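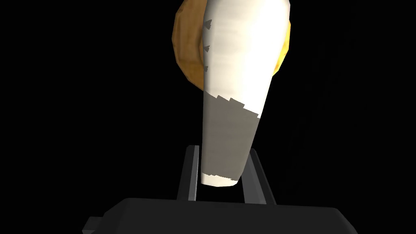 August 1, 2021

Sourdough bench, batch 332. Big day! The Modow rye starter finally doubled before lunch, and I have been grinning about it since.

Quick recap for Hae-won, who was out when we changed the feeding. We had been keeping Modow at equal parts flour and water with a heavy carryover of old starter, and it was getting sharper every week. Smelled like nail polish by evening. So we cut the carryover way down, switched it to the coarse rye from the Ekanayake mill, and moved the jar off the windowsill to the shelf over the proofing cabinet. Three changes at once, I know, I know. I'll separate them out next week. For now I just wanted it alive again.

It is very alive. Domed top, bubbles all the way down the side of the jar, and the smell is back to apples and wet hay. I stuck a spoon in and it pulled up in strings.

Dough today: 2,175 g total, split into two loaves and a small leftover piece for the pan. Mostly the Graltuvthorpe white with a bit of the Ekanayake rye for color. Mixed by hand, left it alone for half an hour, then salt. It felt stiff when the salt went in and I nearly added water. Glad I waited, because after the second fold it had relaxed completely and was almost too slack to lift.

Folds: four, spaced by feel. I meant to write the times down and then got to talking with the delivery guy about his tomatoes. Sorry. The dough was jiggly and smooth by the last one, and it had that lovely pillow look around the edge of the tub.

Shaping went better than last time. The first loaf got the tight letter fold that Hae-won showed me and held its shape on the board with hardly any spread. The second I did the old way, just dragging it toward me, and it slumped a little while I was looking for the rice flour. (Rice flour is now in the blue tin, top shelf. Please put it back there!)

Loaf one went straight into the oven after proofing. Loaf two is in the fridge overnight so we can compare.

Loaf one notes. Oven spring was terrific. The score opened into a real ear, the first proper one from this starter. Crust went a deep chestnut and was still crackling when I carried it over to the rack, and I made everybody in the hallway come and listen to it. Bottom a shade too dark on the left. The Grondard deck still runs hotter on that side, so turn the loaf halfway through even if it seems to be going fine. I keep thinking it has evened out and it keeps proving me wrong.

Cut it far too early, of course. Crumb slightly gummy in the very middle, which I'm blaming on the knife and my lack of patience. Toward the ends it was open and shiny, with a few large holes under the top crust. Flavor mild up front and then a slow rye sourness that stays with you. Best one since November, I think, and that November loaf had honey in it, so it was cheating.

Pan piece: forgot to oil the corners. Tasted great, came out as rubble. We ate the rubble with butter.

Question for Hae-won Maeng, resident salt skeptic: could you taste both loaves tomorrow without knowing which is which? I put the salt a touch lower than usual and I can't decide if I miss it. Don't look at the labels.

Starter upkeep until I'm back: feed morning and evening, same rye, water that feels barely warm on the wrist. Leave the lid resting on top. We had a jar go off like a cork in spring and I was picking dried paste off the light fitting for days. If it rises and falls before the evening feeding, that's okay, just feed it a little earlier the next day.

Flour on hand: 2,936 g of the Graltuvthorpe white in the bin, plus a sealed sack of it under the bench. Rye is getting low. I'll call Ekanayake and see whether they have the coarser grind again, the last bag was closer to medium and I think Modow noticed.

To try next:
Same dough with the old shelf position, everything else unchanged.
Longer rest before the salt.
Batch 7 from the old notebook, the one with toasted buckwheat. I found the page stuck to the one behind it and the recipe looks wonderful.
A covered bake for loaf two, lid off for the last third.

Fridge loaf is on the middle shelf with a towel over it. Looked a little puffier already when I checked.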